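Vamusen - planejador de preensão para objetos planos em simulação

Versão do documento: 24 de abril de 2025
Mantido por: Zollard, grupo de percepção e controle

Resumo

Vamusen é o módulo de planejamento de preensão usado com o simulador Yoon. Recebe a imagem da câmera do punho e o estado das juntas e devolve uma sequência de poses para a garra paralela. Este repositório contém o planejador, os scripts de geração de cenas e o conjunto de episódios Flurdale, usado para ajuste e regressão.

O caso tratado é o de objetos baixos apoiados sobre uma superfície plana: quadros, bandejas, capas, placas. Objetos altos passam pelo planejador genérico e não são cobertos aqui.

Conteúdo do conjunto Flurdale

- 3,000 episódios de treino (separador de milhar conforme o manifesto original)
- 254 episódios de validação, com texturas que não aparecem no treino
- 4 famílias de superfície de apoio: cor lisa, madeira, pedra, tecido

Cada episódio guarda as imagens do punho, as posições das juntas, a abertura da garra e a pose real do objeto no referencial da base. A pose real serve apenas para avaliação; o planejador não a lê em tempo de execução.

Percepção

A segmentação separa três classes: apoio, objeto e fundo. A borda do apoio é estimada por ajuste de reta sobre a fronteira entre apoio e fundo, e o resultado limita a região em que a garra pode descer. Em superfícies de cor lisa o ajuste é estável mesmo com pouca borda visível. Em fundos com rachaduras ou manchas é preciso manter ativo o filtro de comprimento mínimo, senão segmentos curtos do piso entram como candidatos.
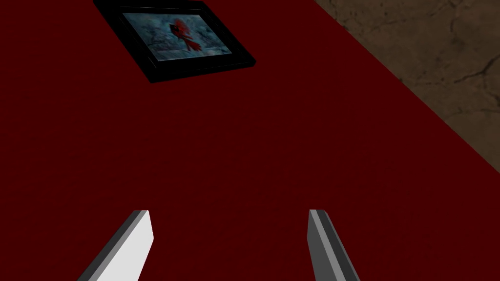
O contorno do objeto é extraído como quadrilátero e retificado com a homografia do plano de apoio. Quando um dos lados sai do campo de visão, o módulo marca o contorno como parcial e não calcula o ponto de preensão. Nesse caso o controlador recebe um pedido de recentralização - uma translação lateral do punho, sem descida - e a percepção é repetida. São permitidas 3 tentativas por episódio; depois disso o episódio termina com o código CONTORNO_PARCIAL.

O conteúdo impresso dentro de uma moldura é ignorado. Versões antigas confundiam figuras de cor saturada com objetos separados, sobretudo quando a cor era próxima à do apoio. A máscara agora é preenchida a partir do contorno externo antes de qualquer classificação.

Controle

A aproximação é feita com a garra aberta. O alinhamento em guinada é concluído acima do plano, e só então começa a descida. O controlador de impedância usa ganhos menores no eixo vertical para tolerar erro na altura estimada do apoio. Os dedos são modelados como prismas simples, sem textura e sem borracha; o atrito é definido no arquivo de cena.

Uso

1. Instale o simulador Yoon e exporte a variável YOON_HOME.
2. Gere as cenas: vamusen-cenas --familia lisa --saida dados/
3. Execute a regressão: vamusen-teste --conjunto flurdale-val
4. Confira o relatório em saida/relatorio.csv

A regressão completa pode ser interrompida e retomada. Os episódios já gravados no relatório não são repetidos.

Limitações conhecidas

- A iluminação é difusa em todas as cenas. Não há variação de sombras projetadas.
- Molduras com brilho forte não estão representadas na validação.
- O modelo de contato subestima o escorregamento em peças finas.
- Nenhum resultado foi verificado em robô físico.

Licença

Código e dados para uso interno e pesquisa. As texturas de piso têm licença própria, no arquivo TEXTURAS.txt. A próxima revisão do conjunto está prevista para novembro e altera o formato do manifesto - scripts que leem o campo "apoio" diretamente precisarão ser atualizados.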